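This site uses cookies to remember your language and the page you last read. By continuing you accept them. Accept / Settings

Section 2. Planning and budget before you order

Please read this section before you send the order form to Briladness. Most problems we see at installation come from a purchase that was made too early, with the room not measured and the spare parts not counted in the price.

2.1 Decide the work first

1. Write down the task in one sentence, for example "fold small cloths on a table". If you need three sentences, you have three tasks, and they must be budgeted separately.
2. Note which objects will be handled. Soft fabric asks more from the fingers than boxes do, and the practice hours will be longer.
3. Decide if you begin with the hand-held gripper only, or with gripper and robot together. Many customers buy the gripper in the first year and the robot in the second.

Note: The hand-held gripper and the robot version use the same finger set. Spare fingers ordered now can be used later on both.

2.2 Prepare the budget

4. Divide the sum in two lines, equipment and running costs. For a first station with one hand-held gripper we advise 3000 euros for equipment and 2000 euros for the first year of running.
5. In the running line include fingers, screws, pivot joints, table covers and cloths. Do not forget the washing of the cloths.
6. Ask for the delivery cost in writing. The Vometti table is sent by a different carrier from the gripper and has its own invoice.

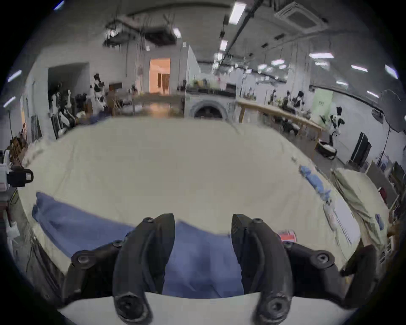 7. Add the hours of the person who will operate the station. Iñaki Casado in our sales office can send you a blank sheet for this calculation, it has 106 lines but you will fill only the ones for your task.

Caution: Do not take the money for spare fingers to pay for a larger table. Fingers wear with use, and a station without fingers stands still until the next delivery.

2.3 Check the room

8. Measure the table place and the way from the street door to it. Write the narrowest door also.
9. Leave space so a person can walk on both long sides of the table - the operator changes side often when the cloth is large.
10. Check that the ceiling lights do not make strong reflections on the table top. A pale, matt cover is the best choice.

Note: If robots will come later, reserve their floor place now and mark it with tape. Estíbaliz Arroyo checks the floor plans and answers normally in nearly two weeks.

2.4 Send the order

11. Sign the form, attach the floor plan and the two budget lines, and keep a copy.
12. Prices are valid for orders received after 3 August 2021. For older offers please ask for a new one.

Caution: Change of finger size is not possible after the order is confirmed. Please read the size table in Section 3 before signing.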